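4.2 Where coats go when people come home

We did not set out to study coats. The household diaries were designed to track how people use the first few meters of their home, the strip between the front door and the first room with a chair in it, and we expected shoes and parcels to dominate. Coats took over almost at once. They appear in more diary entries than keys, bags and umbrellas put together, and the entries about them are longer, funnier and full of small rules that the writers had clearly never put on paper before. This section looks at those rules in detail, and we think it holds the richest material in the whole study.

The 258 households kept their diaries through June and again through the first cold weeks of autumn, with the last entries closed on 31 Oct 2022. Half lived in Stenar, where most apartments open straight into the living space, and half in Lallum, where older row houses still have a narrow hall. Entries were made in the Cukeo diary tool on a phone and coded by two readers using the scheme in Section 3.3. Where the readers disagreed, the entry was kept with both codes, since a good many entries really do describe two habits at once (a coat dropped on a chair "for now" and hung up before bed, for example).

The first pattern is what we call the landing spot. Nearly every household has one place where an outer garment comes to rest in the first minute after arrival, and in a large share of homes this is a different place from the one where the same garment is supposed to live. Chair backs are the favorite, followed by the banister in Lallum and the arm of the sofa in Stenar. What delighted us was how stable these spots are. A family that moved apartments halfway through the study had a new landing spot within two days, and it was again the chair nearest the door, although the new apartment had a built-in closet and the old one had none. One diary reads: "We bought the closet, more or less. It came with the place. The coats don't know that."

The second pattern concerns the hook and the hanger. Shiferaw households (our name for the subgroup recruited through the Shiferaw housing association) had all been given the same hall fittings when their building was renovated, so they allow a fairly clean comparison. Hooks and pegs were used daily and by everyone, children included. Hangers were used by fewer people and for fewer garments, and the diaries explain the difference in terms of hands. A peg takes one hand and a loop of cloth. A hanger takes two hands, and the coat has to be off, turned and squared at the shoulders. Parents carrying a child or groceries mention this over and over, and they are very exact about it. Several had worked out their own middle way and left a hanger permanently on the rack for the one coat in the house that would lose its shape on a peg.

Freestanding racks deserve a closer look here, because they sit between the two systems. A rack with pegs near the top will take a loop or a hanger equally well, and people treat it as both within the same evening (Figure 6). Diary writers with a rack reported more garments near the door, more garments belonging to guests, and more arguments about whose turn it was to clear it. 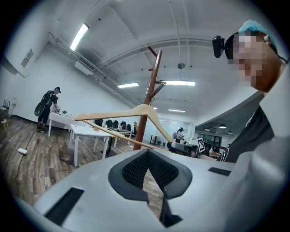
Figure 6. A pale wooden hanger in front of a reddish-brown wooden coat rack with short angled pegs.

The third pattern is seasonal, and it was the one we had least expected to find in such a short study. In June the rack or closet empties but the landing spot stays busy, now with light jackets, sun hats and, in one Lallum house, a beekeeping veil. Once the weather turns, the heavy coats come back and the light ones do not leave. For a few weeks the two wardrobes overlap, and this is when the diaries grow heated. Entries from the overlap weeks are the ones most likely to mention moving furniture, buying another fitting or giving clothes away. We would love to see this period studied on its own, with a full year of entries and a sample that includes colder places than ours.

Household size matters less than we assumed. People living alone had landing spots just as firm as those of large families, and were if anything more attached to them. Section 4.3 takes up the question of guests, whose coats follow a separate and far more formal set of rules.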